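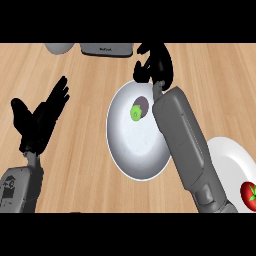 Light wood, long straight grain, a few darker streaks.

Oil or poly on a pale wood table? Don't want it going orange

hivetti
posted 09/10/2024

Hi all, quick one. Stripped the kitchen table back in May and it's been sitting bare ever since, I know I know. It's a pale wood, pretty sure ash but the guy who sold it said oak, so who knows. Before stripping it was that shiny honey color from the 90s. Underneath it's so much nicer. Want it to stay as close to bare as possible.

Problem is we use this table for everything. Kids eat on it, homework, sewing machine, groceries get dumped there, plants. So it needs to handle water and hot plates and marker.

Bought a can of Zimau hard oil because the store had it, have not opened it yet. Wiped a damp cloth on one corner to see what wet looks like and it went darker and yellower than I wanted. Is that what the oil will do? Neighbor says just use water based polyurethane and be done. Other people say poly looks like plastic and you can't fix it when it scratches.

Also what grit do I stop at? Somebody on another thread said 2000 which seems nuts for a table.

Budget not huge. Already spent $128 on stripper and sandpaper and a mask. Thanks!!

crenshaw
Water based poly. Matte. Did mine that way and it's fine. Don't use the oil based kind, it yellows. Three coats minimum, light sand between.

Stop at 180 or so. 2000 is for guitars and cars.

hivetti
Thanks! Does the matte one show scratches?

crenshaw
Everything shows scratches. You have kids. Get placemats.

Oh and pots, watch those. A plant with no saucer will leave a ring thru pretty much any finish if it sits long enough. Felt feet under the saucer too or the water gets trapped there and you don't see it untill you move it. Wipe drips right away, don't do the thing where you leave it for later. 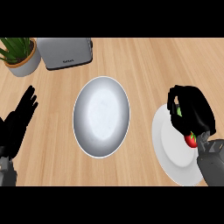 gisoro
Going to disagree a bit with the poly. Longer answer, sorry, typing on a break.

The damp cloth test is a good one. What you saw is more or less what a clear oil does. So if you hated it, you will hate the oil, unless it's one of the "natural" or "raw look" ones with a tiny bit of white in it. The white cancels some of the yellow. Check the Zimau can, some brands sell both and the labels look the same. If yours is the plain clear kind and it's unopened just take it back.

Why I'd still go oil on a family table: repairs. With poly, when one spot goes bad (nail polish remover, ask me how I know) you are sanding the whole top again. With hard oil you rub the spot with a pad, wipe a bit more oil on, let it cure, done. Not invisible but close. The downside is it's less tough against standing water and you need to re-oil the busy spots maybe once a year.

Order I'd do it in:

Sand 120, then 150, then 180. Always with the grain for the last pass by hand.
Vacuum, then wipe with a barely damp rag to raise the grain. Let dry overnight.
Very light pass with the 180 again just to knock the fuzz off.
Thin coat of oil, wait the time on the can, wipe ALL the extra off. This is where people mess up, they leave it thick and it stays sticky for weeks.
Second coat next day. Two is enough.

Then go easy on it for a week or so. No wet glasses, no tablecloth.

Lay the rags out flat outside to dry or put them in a metal can with water. Balled up oily rags can catch fire by themselves, really.

And do a test on the underside first! Sand a patch under there to the same grit or the color will come out different. Put the oil on one patch and a sample of the poly next to it, look at both in daylight and again at night with the kitchen light on. Warm bulbs make everything look orange anyway, so check that before you blame the finish.

hivetti
Ok it's the clear one, just checked the can. Taking it back tomorrow. Will do the patches underneath with the white stuff and the matte poly and see. Do I need to sand the legs too or can I leave them?

gisoro
Leave them if you can live with it. Legs are the worst part.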